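WHO IS THE SECOND ARM FOR?

By Anderson Prado
April 30, 2021

I have been a member of the Warkham shared workshop long enough to have watched a lot of projects get their own table, their own corner and eventually their own name. The two-armed robot is called Tistus. It has a black curtain behind it now, and a section of carpet that the rest of us step around on our way to the drill press.

I like the people building it. I pay the same dues they do, 40 dollars a month, and I get to hold an opinion for that money. Mine is that we have fallen for hands.

Look at what the hands are given to do. A white board, some blue pegs, a blue knob, a few slots. One hand goes down to the board and closes over a peg. The other waits up in the air with its fingers out. I have spent a fair number of evenings near that table and I keep coming back to the one that waits. 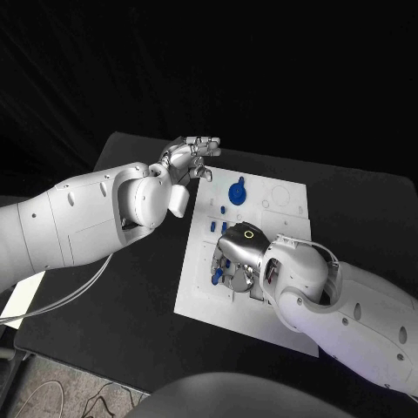

The case for fingers

The builders' argument goes like this. The world was made for people, people have hands, so a machine that works in the world should have hands too. I have heard it at Warkham and I heard it at the Plirnia open day in September, nearly word for word. It sounds fine until you ask what job is waiting at the other end.

In a workshop like ours the jobs are dull. Sorting screws. Holding a panel while glue sets. Feeding stock into a saw at a steady rate, which I would pay good money for. A clamp does the second one. A plain two-jaw gripper on a cheap arm could take a decent run at the first. Every finger you add brings more joints, more wiring and more little screws to work themselves out, and somebody has to get in there with a driver when they do.

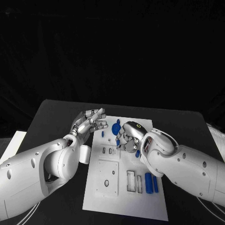 Photo: Warkham Workshop members' page

Then there is the board itself. Everything on it is blue or white or gray, laid out flat on a black table with a black cloth behind. My own bench has never looked like that. My bench has 20 kinds of fastener in one coffee can and a coat of sawdust on top, and I couldn't tell you what is under the rag. I would be more impressed by one peg fished out of that can than by 50 put neatly in their slots.

I said this to one of the builders and got a fair reply, so I'll pass it on. You start with the clean board so that when something goes wrong you know what it was. Fine. I learned to solder on scrap. But I also know how long a project can live on its practice board, and I know how good a practice board looks to visitors. The Mahawong group spent 2 years on theirs before they folded, and they never got as far as a drawer.
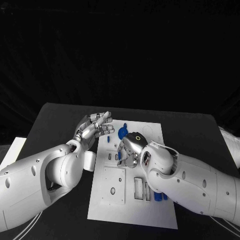

Tistus at the board, one hand lowered and one held open.

What I would like is modest. Take the curtain down for an evening. Put the thing next to my bench, dump the can out, and let us all see how it does. If it picks up a single wing nut I will buy the coffee and keep quiet until fall.

And if it can't, then say so on the project page, in plain words, with the hours listed. I'd read that. It would be more use to the next person with a garage and a parts budget than another evening of pegs - and that person might decide to build a one-armed machine with a simple gripper, put it to work on something boring, and have money left over for a better saw.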